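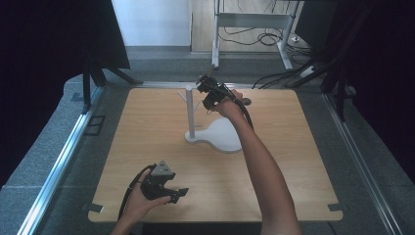 Follodham Riding Center: Barn, Tack and Arena Safety Check

Period covered: August
Checked by: Nasrin Najafi
Comments reviewed by: Parisa Jafarzadeh

Marks used: OK = no action. WATCH = look again at the next check. FIX = needs work, may stay in use. OUT = do not use until signed back in.

Write a comment next to anything that is not OK. Initials alone do not count as a comment.

SECTION A -- MOUNTING AREA

A1. Mounting blocks stand level on firm ground
OK. The block by the indoor gate was moved off the mat and sits flat.

A2. Treads have grip and no loose edges
FIX. The grip strip on the top step of the tall block is lifting at the front. Taped down for now. Replacement strip is on the Sharifi order.

A3. Mounting ramp handrail tight, gate at the top closes by itself
WATCH. The rail is tight. The gate closes but does so slowly, and one of the lesson ponies has worked out that it can be pushed before it latches. Leader to hold the gate until the spring is changed.

A4. Nothing stored under or beside the ramp
OK.

SECTION B -- SADDLES AND BRIDLES

B1. Girth straps: stitching, holes, stretch
OUT on the brown Wodetti all-purpose. Two holes on the off-side front strap have torn toward each other. It has a red tag and is hanging in the repair bay. Please leave the tag on, even if you only want to borrow the saddle for walking out.

B2. Stirrup leathers: even length, stitching at the buckle sound
FIX. The pair on the small Dusen saddle is uneven by one hole. Swap left and right after every lesson, as the sheet on the door says.

B3. Safety stirrups: release works, rubber rings not cracked
WATCH. Rings on the children's irons are starting to show fine cracks where they bend. Not split. New ones can go on when the order comes in.

B4. Stirrup bars: catches down and free of dirt
OK after cleaning. Several catches were stiff with dried mud and saddle soap.

B5. Trees: no movement or creak when the front and back are pressed
OK.

B6. Reins, cheekpieces and bit joints
OK. A rein stop was missing on the gray's bridle and was put back during the check.

B7. Free-standing racks steady when loaded

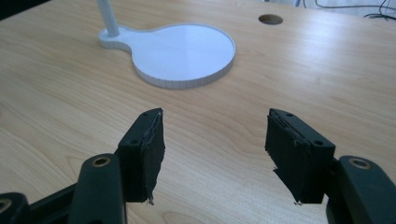

Saddle racks in the tack room were checked with a full load on, one at a time, with a hand on the top arm. Mark this one WATCH. The rack nearest the window rocks when a western saddle goes on the upper arm, and it stops when the same saddle is moved down. Part of this is how it has been set against the wall. On the white stand on the wooden desk the pole comes up from the small end of the base and the big round plate spreads out to the other side. Our racks have uneven bases too, and the arms should hang over the wide part. The window rack had been turned so its arms pointed away from it. It has been turned back and the heavy saddles moved to the wall brackets. -- N.N.

B8. Wall brackets: screws tight, no pulling at the boards
FIX. The bottom screw of the end bracket spins without biting. Light bridles only on that one.

SECTION C -- AISLE AND STALLS

C1. Aisle clear end to end, tools hung up
FIX. Clear when checked at the start, but a wheelbarrow was across the back door by 4 p.m. The back door is a fire exit. It has to be clear during lessons too.

C2. Cross ties: panic snaps open under load
OUT on the left tie in the wash stall. The snap did not open when pulled against. A horse weighing 1000 pounds will put far more on it than I can. Snap removed, tie coiled up. Use the aisle ties until it is replaced.

C3. Stall latches and kick bolts
OK.

C4. Water buckets and hooks: no sharp edges
FIX. One hook had been put back with the open end facing out. Turned. The snap end faces the wall, always.

C5. Hay stored away from lights and outlets
WATCH. There are 100 bales in the loft from the last load and the top row is closer to the light fitting than I would like. Use from that row first.

C6. Extinguishers in place, needle in the green, pin sealed
OK.

SECTION D -- ARENAS AND FENCES

D1. Indoor footing even, no stones, track not dug out
FIX. The track is low in the corner by the mirrors. Drag it before the evening lesson, and rake the corner by hand where the drag does not reach.

D2. Jump cups and pins: none left on empty wings
OUT on any metal cup with a bent pin. These are in the bucket by the feed room door. Cups had been left on empty wings again, at knee height for a rider coming past.

D3. Poles: no splits, nails or long splinters
OK.

D4. Perimeter fence walked in full
WATCH. Almost 700 feet of rail walked. One post by the creek moves when leaned on. The boards are sound. Keep the lesson ponies in the top field if the ground is soft.

D5. Gap under the arena gate no more than 2 inches
OK.

REVIEWER'S COMMENTS

B1 -- agreed. Restitching will not do for this, it needs a new strap. Ask Sharifi to quote for both sides while it is in.

C1 -- I will speak to the afternoon crew. Please also paint the floor line again, it has worn away at the back.

C2 -- replace both wash stall snaps, not just the left. They were bought together.

D2 -- hang the cup bucket on the end wing so it travels with the jumps. If that does not work we will go over to plastic cups.

D4 -- post to be reset before the ponies go back down there. P.J.

Items marked OUT go back into use only when Nasrin or Parisa has initialed the tag.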